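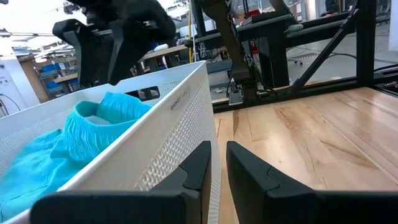

Plemik N2 two-finger gripper
Wrist-mounted, with camera bracket

The N2 is a parallel gripper for small and mid-size arms, meant for soft goods and light household items. The fingers are matte black with an angled, notched inner face, so a fold of cloth can be held without pressing the two faces hard together.

Opening: 70 mm
Finger change: 2 screws per finger
Cable length: 17 cm to the first connector
Controller: Kodari K or Misent Mini, sold separately

Tested on laundry
Roxana Manole ran the N2 against our older Rosales gripper in May, using clothes in a perforated plastic basket on a wooden bench top. Thin elasticated waistbands were the hardest part for both. The N2 gave fewer double picks, but it was slower to close – turn the closing speed up to 7 in the controller menu if your fabrics are not delicate. The Rosales is still the better choice for boxes and anything with flat sides.

Camera position
The bracket sets the camera low at the wrist, looking along the fingers. Both tips stay in view when reaching over the rim of a basket. If you move the bracket, calibrate again before the next run.

In the box
Gripper, one pair of fingers, camera bracket, screws, hex key. The camera is not included.

Spare fingers are sold in pairs. For mounting plates to fit other arms, write to Amirul Ngui in sales with the make and model of your arm.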